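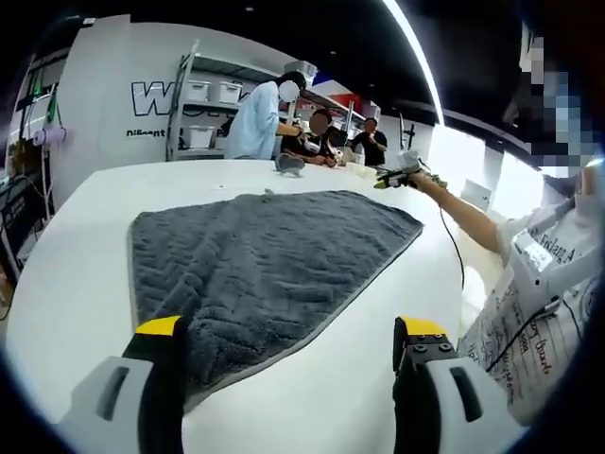 Ticket: Kudness segmenter merges towel and slipper into one object
Opened: 10 July 2020
Reporter: Oisín Kinsella
Assigned: Donal Nic Giolla
Component: perception / mask tracker
Status: open (was closed, reopened by reporter)

Summary
Since the update to Kudness 2, the tracker gives one ID to any two gray plush items that touch or pass in front of each other in the wrist view. The planner then asks for a grasp point in the middle of the combined blob, usually on the wrong item. The release note says touching objects are "handled." I would like to know by what.

Steps to reproduce
1. Load any clip with the gray towel and at least one slipper in view.
2. Run the tracker with default settings, depth off.
3. Watch the ID overlay when the slipper crosses the towel edge.

Expected: two IDs all the way through.
Got: one ID, and it stays merged after the items separate.

Comment, Donal Nic Giolla
Looks like a threshold problem to me. Min region area is 1000 by default, try 2000. Also please check exposure on the wrist cameras, the table is very bright and the auto gain could be crushing the dark end.

Comment, Oisín Kinsella
Tried 2000. Same merge, and now it drops the small items completely. Tried 100 as well, which gives me confetti. I don't believe it's the threshold.

I don't believe it's exposure either, but I pulled stills so we can stop guessing.
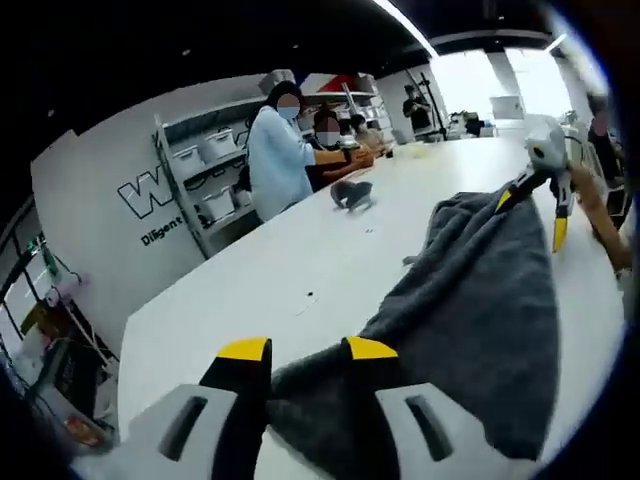
The tracker keys on color first and texture second, and I think the texture term is doing nothing. If it were exposure, the towel would be a flat dark patch with no detail to work from. It isn't: you can see the fuzz and the wrinkles right across it, and the corner raised at the far end still reads as towel. The small gray cloth in the middle of the table gets its own ID in this one, and I suspect only the strip of white table around it is saving it. Take away the white gap and I would bet on a merge.

I also turned the texture weight from zero to maximum and diffed the masks. Identical. Either the weight is not wired up or something downstream throws it away.

Comment, Donal Nic Giolla
The weight is wired up, there's a unit test for it. Duggan ran the same build on their set at Badville and reported clean masks.

Comment, Oisín Kinsella
I read the unit test. It checks that the value is loaded from the config file. It does not check that anything uses it. And Duggan's set is colored blocks on a green mat, so I'm not sure what that run tells us about plush.

The other case is the held item. Once a slipper is between the fingers it should be easy, as the gripper mask already tells us where to look. 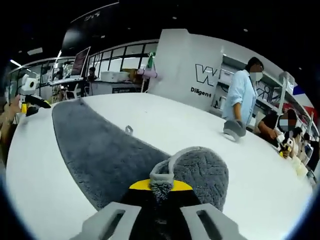
Instead the held item inherits the ID of whatever it last overlapped, so the state machine thinks we picked up the towel and skips ahead to the fold step. Restarting the tracker clears it — until the next overlap.

Comment, Donal Nic Giolla
OK, found something. The texture features are computed on the downsampled image, and at that size the pile is averaged away before the weight is ever applied. I'll move it ahead of the resize. It will cost frame rate.

Comment, Oisín Kinsella
That fits the diff. It doesn't explain why IDs stay merged after separation, so please don't close this on the resize change alone. It was closed once already on the strength of the Drerkositz demo, which had one object in it.

Workaround for now: depth on, tracker restart after every release. Slow, and it still misses when the slipper lies flat on the towel.

Next: Donal to push the branch, Oisín to rerun the same clips with default settings and attach the masks.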